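Robots at the Trelbridge open day

03/10/2021

I drove over to Semville for the Trelbridge open day. It's 129 miles each way, so I left early and got there just as the doors opened. The parking lot holds 300 cars and was already half full.

The first hall was mostly posters. One said the building covers 2,065 square feet, which felt small once everyone was inside. I got a coffee and went to find the robots.

The one I stayed with longest was called Ki. It's a big arm that reaches down into a bin to pick up small things. I had seen the January video, but it's different when you stand near it. The arm is much larger than I expected for a job like that. The person running it took questions the whole time and didn't mind basic ones. I asked if it gets better with practice. The answer was yes, slowly.

I watched around 17 tries before my feet gave out.

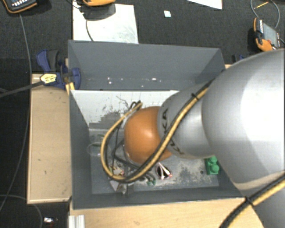 Arm and bin, both times. 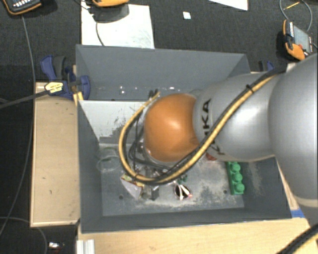 After that I went upstairs for the Drernska talk, which was on planning software and went over my head. The slides are supposed to go online later. I skipped the last session and was back on the road before dark. If they hold it again next year I'll go, and I'll bring a lunch, as the line for sandwiches was long.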